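4.2 Sharing the Table with the Sullamora Arm

1. Set the bins along the front edge and stand a sign at each: Bottle, Plastic, Can. The arm was taught this order. So was Halvard Forsberg, eventually.

2. Put the items down with gaps between them. Up to 11 at a time is plenty.

3. Press Start and let the arm choose first. Sorters may take anything it isn't reaching for.

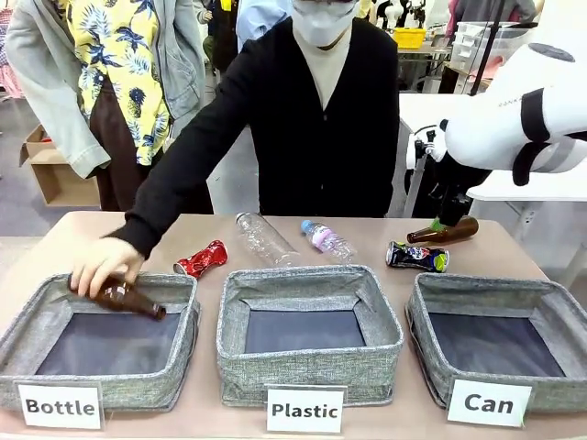

4. Glass goes in by hand whenever a hand is closer. Your job title is now Sorting Partner. The pay grade is listed under Sorter.

CAUTION: Do not race the arm. It keeps no score, and Kerstin Fjeld has asked the rest of you to stop.

Note: Report missed picks to Ebbe Bråten before the 2000-cycle check.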